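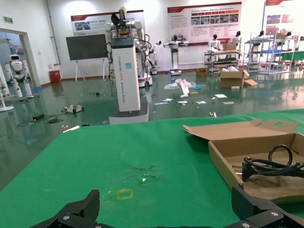 Corrugated cardboard box

From the Pludville Household Encyclopedia, packaging section

A corrugated cardboard box is a container made from stiff layered paper, folded into shape and held together with glue, tape, staples or just some clever tabs. Paper people will tell you "cardboard" is the wrong word, and they have a point: the stuff cereal comes in is paperboard, and the stuff your new toaster comes in is corrugated fiberboard. I've edited this entry for years and I still say cardboard. So does everyone who has ever carried one up a flight of stairs.

What it's made of

Tear the edge off a shipping box (go on, you have one somewhere) and you'll find a wavy sheet of paper sandwiched between flat ones. The wavy part is called the medium, the waves themselves are flutes, and the flat sheets are liners. One wavy layer between two liners is single wall, and that's what you get with most shoes, books and kitchen gadgets. Double wall has an extra wavy layer and an extra liner, and it's what you want for dishes.

The flutes come in different sizes named with letters, and the letters are no help whatsoever. A flute is the fat one. B is thinner, C sits between A and B, and E is thinner than all of them. The letters follow the order the sizes came into use, so don't try to work out a system. I spent a whole afternoon on that once.

Flutes usually run up and down the sides of a box, so that each one works like a little column. Turn a box on its side and the columns are lying down, and it crushes a lot more easily. If you stack boxes in a garage and the bottom one keeps sagging, check which way the waves are running before you blame the box!

A bit of history

Pleated paper was patented in England in the middle of the nineteenth century, and it had nothing to do with boxes at all. It was used as a lining for tall hats. I love this fact and will bring it up at any dinner. Later, in the United States, people started wrapping glass bottles and lamp chimneys in it, then somebody glued a flat sheet to one side to stop it stretching, and then to both sides, and there was the board we know.

The folding box has its own story. Flat paper cartons that could be cut and creased in one go came out of a printing shop in New York, and the way it's usually told, a metal rule on a press slipped and sliced through paper bags it was supposed to be creasing. Whether it went quite that way I couldn't swear to. By the early twentieth century, corrugated boxes were pushing out wooden crates, which were heavy, needed nails, and took up just as much room empty as full.

Common types

The plain one, with four flaps on top and four on the bottom, is called a regular slotted container. The long flaps meet in the middle and the short ones don't, so there's a gap under there unless the box happens to be square. You tape down the middle seam. Some people tape every edge in an H shape, and I used to think they were fussy until a box of jam jars opened up on me from below.

Then there's the die-cut kind, stamped out of a sheet with a shaped blade. These have the fancy folds: lids that hinge at the back, walls that roll over and lock into slots, little ears that tuck in at the front. Pizza boxes are die-cut, and so are most of the mailers that small shops use. They fold up without tape, though I've met a few that would have benefited from instructions.

Telescope boxes have a separate lid that slides down over the base. File boxes are often made this way. The deeper the lid, the stronger the whole thing gets, as the walls are doubled wherever the lid covers them.

Hand holes

A hand hole is an oval or rounded slot cut in the side of a box so that you can lift it. Some are cut clean out. Others leave a flap that folds inward, and that flap matters more than it looks, as it gives your fingers a rounded edge to pull on. A bare cut edge under a heavy load is a miserable thing. Cutting the holes does weaken the wall, so box makers keep them away from the corners, where most of the stacking strength is.

My neighbor Ívar Bach worked at a box plant in Brelport for nine years and he can't look at a hand hole without having an opinion. Too high, usually. If it's too close to the top edge, the strip above it tears, and then you've got a box with a bite out of it. He also taught me to carry by the bottom corners, one high and one low on opposite sides, and I've never gone back.

Strength and what ruins it

American boxes often have a round stamp on a bottom flap, the box maker's certificate, giving the bursting strength or the edge crush value along with size and weight limits. Bursting strength is how hard you have to push on the face of the board before it pops. Edge crush is how much weight a strip standing on edge will take before it buckles. For stacking, the second one tells you more.

Damp is the real enemy. Paper soaks up moisture from the air, and a box that felt like a plank in the heated shop can feel like a pancake after one March in an unheated shed. Time does its part too. A box under a steady load slowly gives way, even when the load is well under what it could hold on the first day. I keep my winter things in plastic tubs now. The cardboard is for stuff that gets used up or moved on.

Overfilling is bad and underfilling is nearly as bad. A bulging lid can't carry anything on top, and a half-empty box has nothing inside to help it when the walls start to go. Stuff the gaps with crumpled paper.

Second lives

Boxes rarely stop at one job. They turn into storage for Christmas lights and spare leads, drip trays, drawer dividers, cat furniture, weed barriers for the vegetable patch. For the garden, peel off the tape and skip anything glossy. A big appliance box is still the best toy I know of, and my nieces in Hovland got a full two weeks out of a refrigerator one (it was a bakery, then a ferry).

When a box is worn out, flatten it and recycle it. Clean corrugated board is easy to pulp, and the fibers can go around several times before they get too short to be useful. Grease is a problem, so the bottom half of a pizza box may have to go in the trash or the compost while the lid is fine. Rules differ from town to town. Fudness takes it all with the tape on, while Pludville wants it bundled with string, and at the spring collection I once tied up about 100 flattened boxes from our basement. My hands smelled like paper for days.

See also: Packing tape; Paperboard; Moving house; Pizza box; Twine

Entry last revised 20 November 2018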